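I went out to the Mivness open day expecting a sales pitch, and for the first hour I got one. Mivness makes school and office supplies in an industrial unit in Abu Hammour, and on 16th January it let the public in, on the promise that we would see "how a product lasts." I have bought enough stationery for enough children to want proof.

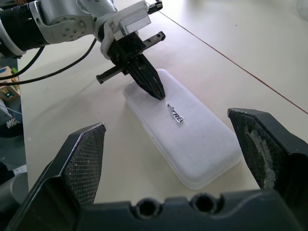

Najwa Darwish
Consumer columnist

The tour took in 4 halls and a great deal of carpet. Our guide told us the hinges are opened and closed 300 times before a design is approved. That sounds like plenty until you do the math. A child who opens a case twice a day gets through it in one term, and the guide had no answer when I said so -- she offered to email me. I'm still waiting.

The recycling claims were weaker. A wall panel said the Skostix range is "made with recovered material," with no percentage anywhere on it. I asked two people. One said it varied by color, the other said it was confidential.

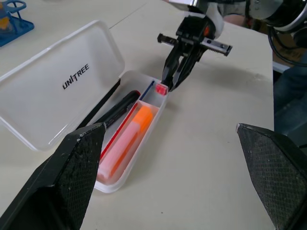 Lunch was decent, and I'll give them credit for the repair desk, where a man from Bondden was fitting new zippers to old school bags for free. He had 14 waiting in a crate. When I asked if the service would still be running in August, with parents buying for the new school year, he said that was above his pay grade.

The gift shop, of course, was fully staffed. Parking is another matter: 200 spaces on the leaflet, most of them behind a locked gate. Go early, bring your own questions, and get the answers in writing if you can. I left with a free ruler, already chipped at one end.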